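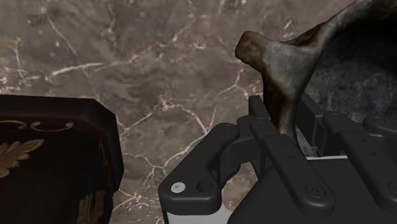
3.2 Planificación del equipamiento

El presupuesto de Hisulico contempla un solo brazo y 13 pares de dedos de recambio. La compra se aplaza a marzo: antes se completan en simulación 86 tareas de agarre -- entre ellas, las de recipientes con asa -- para fijar la apertura de pinza exigible al proveedor.

Figura 4. Entorno simulado con el brazo sobre pedestal y la encimera de piedra.

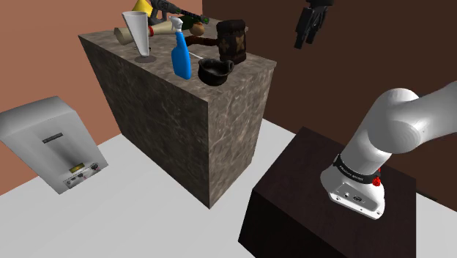 ¿Qué partida se reserva para mantenimiento?

El 39 % del importe del brazo, con cargo al segundo ejercicio.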